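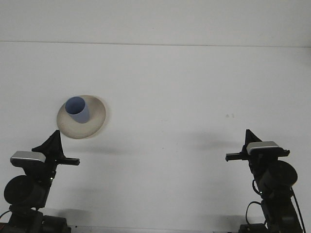
Dry Hands at Work: A Small Study of Hand Cream Use by Student Kitchen Staff

Project report, second year, Skin and Daily Life course
Group members: Stijn Kuipers, Sanne Boersma, Mwanaisha Koech
Supervisor: Kobe Declercq

1. Why we chose this subject

Two of the three members of our group have worked in a kitchen next to their studies. Sanne had hand eczema during her first winter in such a job, and she stopped working there because the skin between her fingers was open and she could not hold a pen well in the lectures. When we had to choose a subject in October, we first wanted to do something on acne, but two other groups already had it. Then Sanne told us about her hands and we decided quite fast.

Hand eczema is a common problem for people who have their hands in water for a large part of the day. The outer layer of the skin contains fats, and these fats keep the water inside. Soap and dish detergent take away a part of these fats. If this happens many times in a day, the skin does not get enough time to repair itself. It becomes dry and red, and later it can crack. For a person who had eczema as a child the risk is higher.

The advice given to these workers is almost always the same: use less soap when it is possible, wear gloves for wet work, and use a moisturizing cream often. We did not want to test if this advice is correct, as this is a question for much bigger studies. We wanted to know if students who work in a kitchen can follow it, and what stops them.

Our main question was: What makes it easy or difficult for student kitchen staff to use hand cream during a shift?

2. Where and with whom

We did the project in the kitchens of Braltico, the company that runs the lunch restaurants of our school. The location manager, Gus Mbeki, gave us permission to hang up a paper in the staff room and to talk with people during their break. He asked us to stay out of the kitchen itself between eleven and two, and we did this.

In total 12 students took part. All of them worked at least two shifts per week. Most did a mix of dish washing, cutting vegetables and serving. We did not include the regular cooks. They have other hours and other tasks, and some of them already get advice from the company doctor.

Everybody signed a form before the start. In the form we wrote that we are students and cannot give medical advice, and that a person with open or painful skin should go to a doctor. One participant did go to her doctor during the project. We asked her if she wanted to stop with the study but she preferred to continue with the diary part only.

3. What we did

The project had a duration of five weeks. In the first week the participants changed nothing. They only filled in a short diary after each shift. In the diary they wrote how often they washed their hands (in categories: seldom, sometimes, often, very often), if they wore gloves, if they used cream, and how their hands felt on a scale from "no problem" to "very bad."

From the second week they received a cream. We used Droller, a simple cream without perfume. We bought it from our project budget at the Hendriks pharmacy, across from the station. The manufacturer did not know about our project and did not give us anything. For the staff room we had pump bottles of 500 ml, one next to the sink and one at the coat hooks. Each participant also received a small tube for at home.

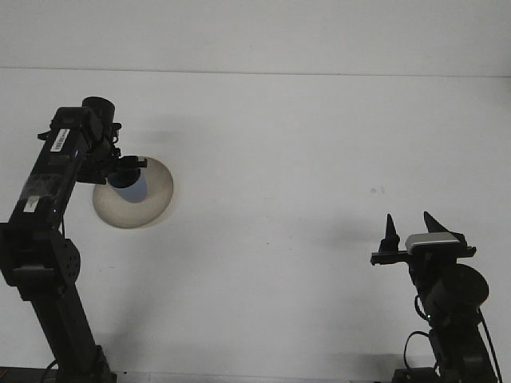
At the end we did an interview with each person. The interviews took place in a study room, in pairs of one interviewer and one note taker. Mwanaisha made the question list and tested it first on her roommate, who works in a bakery. After this test we removed three questions which were not clear, for instance "How do you experience your skin barrier?" The roommate did not know what a skin barrier is, and we understood that our participants would also not know it.

We did not take pictures of hands. We discussed this for a long time. Pictures would have made the report stronger, but several people told us at the start that they were ashamed of their hands and we were afraid that they would not join.

4. Results of the diaries

The diaries were filled in well during the first two weeks and less well after that. In the exam week almost no diaries came in, so we have to be careful with the last part.

In the first week most participants wrote that they never used cream during a shift. A few used it at home before going to bed. The hands felt worst at the end of the week, and mostly for the people who were on dish washing. This is what we expected.

After the bottles were placed, nearly all participants wrote that they used cream at least one time on a working day. But the moment was interesting to us. Most of the use was at the end of the shift, when people took their coat. The bottle next to the sink was used much less. Stijn looked at the level of the bottles when he came to collect the diaries, and the one at the coat hooks had to be replaced while the one at the sink was still more than half full.

On the scale for how the hands feel, we see a small improvement for most people. We cannot say that the cream caused it. The weather became milder in the same period, and people also knew that we hoped for a good result.

5. Results of the interviews

We put the answers in groups by theme. Sanne and Mwanaisha did this separately and then compared. They disagreed mostly on the theme "time" and the theme "pressure from others," because many answers contained both.

Greasy hands. This was the answer we heard most. People do not like to touch a plate or a glass when there is cream on their hands. They are afraid that it slips or that they leave marks. One participant said: "If I put cream and then I go to polish the glasses, I can start again with all of them." Another one had the idea that cream is not allowed near food. We asked Gus Mbeki and he explained that staff may use cream in the break, as long as they wash their hands again before they return to the food. Of course this washing takes a part of the cream away again, and we see here a real conflict between hygiene and skin care.

Gloves. The gloves were seen as uncomfortable. People sweat inside, and the large size is often the only size left in the box. Some participants had wet hands already when they put the gloves on, which makes the skin softer and weaker. They did not know that this can be a problem. Thin cotton gloves under the rubber gloves can help, but no participant had ever heard of it.

Not serious enough. Many participants told us that dry hands "belong to the job." They compared themselves with the regular cooks, who have, in their words, much worse hands and do not complain. We found this a sad answer. It means that a person waits until the skin is already open.

Hot water. Several people like to wash their hands with very hot water because it feels more clean. Lukewarm water is better for the skin. When we told this after the interview, most were surprised.

Money. The small tube at home was appreciated, but some participants said they would not buy it themselves. One student said she would buy a cheaper one with perfume, because it smells nice. Perfume can irritate skin that is already damaged, and some people become allergic to it.

6. Discussion

Our result is that the place of the cream is important. A bottle at the coat hooks fits in a moment when the work is done and greasy hands do not disturb. A bottle at the sink looks logical on paper, but at this place the people are in the middle of their work. If a kitchen can have only one bottle, we would hang it at the coats.

There are weak points in our project. The group was small and came from one company. We had no comparison group. The diary asked for memory, and people who are tired after a shift probably write something quickly. Also, Sanne knew four of the participants from her old job. She did not interview these four herself, but they may have given more friendly answers anyway.

We also made a mistake in the diary. The category "sometimes" and the category "often" were not explained, so each person could use them in a different way. Kobe Declercq warned us for this in the first meeting and we thought it would not matter so much. It did matter, and we could not use the question about hand washing in the results.

7. Advice for the kitchen

We gave the following advice to Braltico on one page:

Place a pump bottle of cream without perfume near the coat hooks.
Order gloves in small and medium also, and put a new box before the old one is empty.
Tell new staff on the first day that gloves go on dry hands.
Change tasks during a shift when possible, so that the same person is not on dish washing the whole time.
Let people with red or cracked hands report it early, without a discussion about their hours.

Gus Mbeki has already changed the glove order. The changing of tasks is more difficult for him, as the students with less experience cannot do the cash desk.

8. Division of work

Stijn Kuipers made the contact with the company, collected the diaries and wrote sections 2, 3 and 4. Sanne Boersma wrote sections 1 and 5 and did half of the interviews. Mwanaisha Koech did the other half, and wrote sections 6 and 7. The maximum for this report was 4000 words, appendices not included. The question list, the empty diary page and the signed forms are in the folder that we handed in at the desk of the department.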